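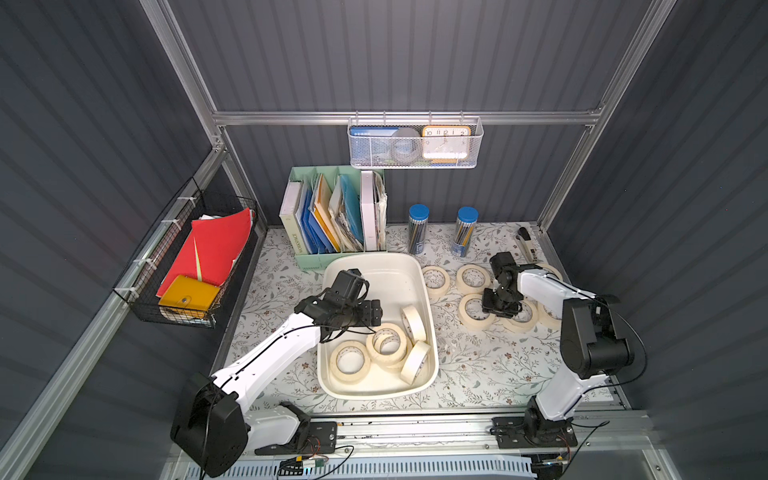 We bought the Ornon extending table from Emirthorpe in the spring, after two years of saying we would, and I promised a few people in the comments under my chairs post that I'd write it up once we'd lived with it properly. It's August now and it has had two birthdays, a great deal of homework, one jam-making session and my mother, so I think we can call it lived with.

First, what it replaced. We had a pine table from my husband's first flat, with a wobble that we'd been treating with a folded beer mat since before the children were born. I was fond of it. It had the eldest's name scratched into one end in letters of different sizes, and a ring where somebody put down a hot casserole dish (me, if you must know). But it sat four, and there are five of us before anyone comes to visit, and the fifth person was always perched on the corner with a table leg between their knees. When the corner person started taking their dinner to the sofa I decided enough was enough.

I looked at a lot of tables. I looked at so many that my family banned the subject at mealtimes, which seemed unfair given where we were sitting. What I wanted was something in solid wood, narrow enough to leave a way through to the back door, and long enough with the leaf in to get everybody round at Christmas without fetching the card table down from the loft. The narrowness was the sticking point. Most of the big extending tables are a metre wide or more, lovely if you have the room, but our kitchen is a long thin thing and you'd be climbing over people to reach the fridge.

The Ornon is 90 cm wide, and that settled it. I'll be honest about the price as well, as I find it maddening when reviews go coy: we paid £2,440 for the oak version with one leaf, delivered. It's more than we paid for our car, the one before this one. I walked round the block twice before I pressed the button. You can have it in ash for less, and there's a painted one, but I'd seen the oak in the showroom and once I'd leaned on it I was lost.

Delivery took seven weeks, a week longer than they'd said, and they rang to tell me so, so I can't complain much. Two very cheerful men brought it in through the side gate in three parts, the top wrapped in so many blankets that it looked like a patient. They put the legs on for you and they take the packaging away. What they won't do is take your old table, and I'd assumed they would, so the pine one spent a fortnight standing in the garden under a tarpaulin until the Subramaniam girls from over the road took it for their shared house. I'm told it now has a new beer mat.

Now, the table itself. The top is thick without being clumsy, and the edge is eased over a little underneath, so that when you rest your forearms there isn't a hard line pressing into them. I didn't notice this in the showroom at all. I noticed it about a week in, doing the tax return, when I'd been sitting there for three hours and my arms didn't ache. The legs are set right out at the corners and they're square, with no stretcher between them, and you can put a chair anywhere you like along the sides. My husband is six foot three and can cross his legs under it. He mentions this to visitors.

The leaf lives inside, under the middle. You unlock a catch at each side, pull the two halves apart, and the leaf unfolds up like a book and drops down level. One person can do it. I was sceptical when the shop assistant did it with one hand while talking to us about parking, but I can do it on my own too, with two hands and no conversation. The gap where the leaf meets the rest is fine enough that crumbs don't fall in, though flour does. After the jam and scones weekend I had to open it up and go along the join with a paintbrush. I now do that every couple of months and it takes five minutes.

What I'm less keen on is the catches. They're small brass levers tucked up beneath the frame, and they're stiff, and you have to find them by feel. The left one on ours was so stiff on arrival that I took the skin off a knuckle. I wrote to Emirthorpe, expecting to be sent a leaflet, and had a reply the same afternoon from a man called Raghavendra Salian, who asked me for the number stamped under the top and then rang me up to talk me through loosening a screw by a quarter turn. It worked, more or less. It's still stiffer than the right one but I've kept my skin. He was patient with me on the phone while I lay on the kitchen floor with a torch in my mouth, and I'd like that recorded somewhere.

My mother is 83 and can't manage the catches at all, so if you're buying for someone with sore hands I'd go and try them before you commit. They may have improved them by now. I did suggest it.

On to the finish, the part I've had most questions about. It comes oiled and not lacquered, and the care card tells you to oil it again after the first month and then twice a year. They sell their own oil. I used the Jomness one, as we had half a tin left over from doing the worktops, and the colour has come out very slightly warmer than it was, a bit more honey in it. I like it. If you want to keep the pale look I'd buy the oil they recommend and not be stingy like me. Either way, open the windows, and hang the rags out flat to dry afterwards; oily rags bundled up in a bin can catch fire, and it says so on the tin in print so small I nearly missed it.

How does it wear? Well, it's oak, and it's oiled, and we're a family, so it has marks. There's a pale patch where a wet swimming bag was left on it overnight. There was a beetroot stain that I thought would be with us for life and which faded to nothing over a few weeks by the window. There's a dent from a dropped tin of tomatoes. If that sort of thing would keep you awake, I'd think seriously about the painted one, or else a cloth. We do use cloths. I've a drawer of them, mostly inherited, and I find that having one on for breakfast and homework takes away nine tenths of the worry. My one tip is to measure the overhang before you buy. I ordered a beautiful long one on a whim, and it came down so far at the sides that the youngest stood up with it tucked into his waistband and very nearly took the gravy with him. A hand's width of drop is plenty for everyday.

Don't leave a damp cloth sitting on oiled wood, though. I did it once after a spill and the grain came up rough underneath, like a cat's tongue. A rub with fine paper and a bit more oil put it right, but I did say a few words first.

Seating. The website says it takes ten with the leaf in. Ten is possible if they like each other. We've had nine for my husband's birthday, with two of those being children on a bench, and it was comfortable, with room down the middle for the dishes, though I wouldn't want serving plates any wider than mine. That's the price of a narrow table. You can pass things across without standing up, and you can hear the person opposite, but a big roast on a big board does mean the candles have to go on the windowsill. Closed up, it seats six nicely and leaves us our route to the back door.

Since somebody asked, it doesn't wobble. Our floor is old quarry tiles and nothing in that kitchen has ever stood level, and the feet have little adjusters that you turn with your fingers. I set them on the first evening and had to do them again once everything had settled. I've leaned on it, the children have sat on it when they thought I was upstairs, and I've kneaded bread on the end of it, and it stays where it is. It's heavy. To move it for decorating you'll want two adults and some felt pads, and you'll want to lift it, never drag it.

Would I buy it again? Yes, I would, even having walked round the block. I'd ask for the catches to be checked before it left the workshop, and I'd order the matching bench at the same time, as the oak will have darkened by the time I get round to it and I expect the two won't match for a year or so. I might also ask what they charge for a second leaf. I was told in the showroom that one can be made to order, but I haven't seen a price anywhere, and it wouldn't fit inside with the first, so you'd need a cupboard or the back of a wardrobe to keep it in.

The thing that's pleased me most is that people stay sitting down. We used to eat and scatter. Now I'll come back in at nine o'clock and there'll be a jigsaw at one end and somebody doing their nails at the other — on newspaper, I hope — and my mother in the middle with the crossword, asking the room for a river in five letters.

If anyone has the ash one I'd love to know how it's holding up, particularly near a sunny window. And if you've found a bench at a sensible price that would sit under a top this narrow, please do leave a note, I've got my tape measure out again.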